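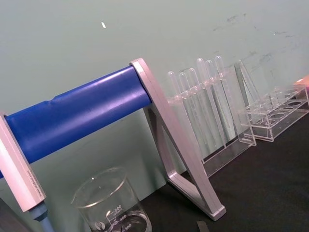 Sellholm's New Community Lab Bench Gets Its Glassware

Home | News | Town | Schools | Sports | Events | Contact

14 shares | 2 comments

SELLHOLM - If you have walked past the old Baxter Street reading rooms lately and wondered what was going on behind the freshly painted door, the answer is chemistry, and rather a lot of it. The Lirnuvum learning center has finished setting up its first teaching bench, and it will be open to anyone in town who would like to try their hand at measuring, pouring and mixing, whether they last did it in tenth grade or have never done it at all.

The bench has been a long time coming. The center first talked about a science room two years ago, back when the space was still full of folding chairs and boxes of donated magazines (many of you will remember those magazines!), and the idea kept getting put off while the roof was seen to. A grant of $2,000 from the Wata Fund finally got things moving this spring, and most of it went on glassware, stands and a good solid set of pipettes, with a little left over for safety goggles in children's sizes.

People who are used to the cheerful clutter of the craft room next door may find the new corner a bit plain at first. The tabletop is black, the wall behind it is a quiet, pale color, and the brightest thing on the bench is the thick blue bar of the stand. It does make the glass easy to see, though, and for beginners that matters a good deal. Reading the level in a beaker is one of those small skills that sounds like nothing until you try it, and it is where every introductory class will start.

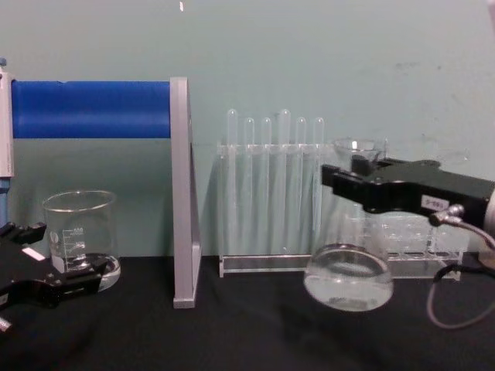 The classes themselves will be small, with 11 places in each, and they will stick to gentle things for the first season: plain water, salt, sugar, vinegar, and the red cabbage juice that changes color so nicely and stains absolutely everything. Beakers with printed markings will be used for rough amounts, flasks for swirling and mixing, and pipettes for the fussier work toward the end of the course. Families are welcome to share a place, and children under 11 should bring a grown-up along.

The center has also set aside an open hour at 2 in the afternoon for folks who just want to come in and look, ask questions, and perhaps have a go with a pipette without signing up for anything. Coffee will be served, but in the hallway, please, well away from the glass.

There is still room on the shelves. The center hopes to build up to 100 pieces of glassware by December, and it would be glad to hear from anyone who has clean, unchipped beakers or flasks sitting in a garage or a closed-up classroom. Donations can be left at the front desk during opening hours, wrapped in newspaper or an old towel and clearly marked as glass. Sign-up sheets for the first course are at the same desk, next to the library returns.

Share | Print | Email | 2 comments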